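September, morning, continuing from yesterday's page

Phones again. I write down how the small collection stands now, so that whoever opens the cupboard next does not need to ask me.

The phones came to us in the padded box from Randstead, together with the old chargers and a bag of cables which I have not sorted yet. Our purpose with them is modest. We want a set of ordinary flat things for the handling table, things that every person knows from the pocket, and which are not easy to pick up when they lie flat on a hard surface. A phone is good for this. The edge is thin, the glass is smooth, and it slides away when you push it from the side.

**Preparing the phones**

I checked each phone before it went on the list. What I did, in order:

- switched it on with a known good charger, looked if it was reset, and switched it off again
- took out the SIM tray and put it back empty
- wiped front and back with the screen cloth, only slightly damp
- felt along all edges with a fingertip for cracked glass
- looked at the back from the side, with a ruler on it, for swelling

Two failed the last check. The ruler was rocking on the back cover, so the battery is not healthy any more. I put them in the metal box with sand and wrote to Bañuelos for collection. Please do not take them out again for "only one short try". They are finished.

In the notebook of last month I wrote that all silver ones are the same weight. This was my mistake. I had weighed one with the case still on. I crossed it out there and put the correct numbers in the sheet.

**Marking**

Stickers are a problem. The paper ones from Hisum leave glue on the back, and then the phone holds to the table a little, which makes the whole exercise too easy. I removed the glue with alcohol and a plastic card. It took me around 11 minutes for one phone, so I don't want to do this for every change of label. Now the number is written with a paint pen inside the SIM slot, very small. You need the good lamp to read it, but it stays and it does not change the surface.

**The table surface**

We keep the dark brown marble pattern for now. I had doubts about it, because a black screen on a dark floor is not so easy to find with the eye, and I asked if we should go back to the plain light sheet. The opinion in the room was to leave it, so I leave it. The white veins help a little. The oval pattern on the wall panels also stays, as it is the only print from Fasel where the joints between the panels are not ugly.

Wipe the floor before you lay out the phones. A grain of sand under the glass makes a scratch, and I also do not like the sound.

**Laying out**

My rule is that phones do not lie parallel to the walls or to each other. When I lay things out without thinking, I always make them straight, like on a desk in an office, and this is not how people leave a phone. So turn each one a bit, screen up, and leave enough space to get the fingers in between.
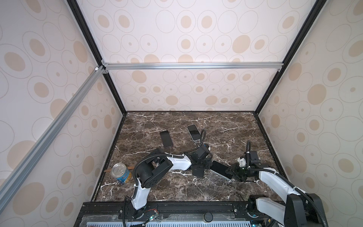
With the phones I like to have also something tall and round, and something which is nearly nothing in height. The food can with the pull-tab lid does the first job and the flat wooden stick the second. The stick is the more interesting one, I find. It is light, and if you put it near the can it easily goes under it and you must remember to look for it when you clear up. Already I have swept one stick into the bin together with dust.

The can is full and closed. Nobody should open it, also not at lunch. Please check the rim from time to time for dents, and if the label begins to come off, change the can for another one and don't repair it with tape.

**Still to do**

- foam tray for the cupboard, with 4 slots, wide enough that a phone comes out without pulling on the buttons
- ask Bañuelos when they come, and if they take the old chargers too
- sort the cable bag
- more wooden sticks, same width as now
- second screen cloth, the present one is grey and leaves fibres on the silver edges

The key of the cupboard is back on the hook behind the door. I will continue with the tray after lunch, if the knife for the foam is sharp again.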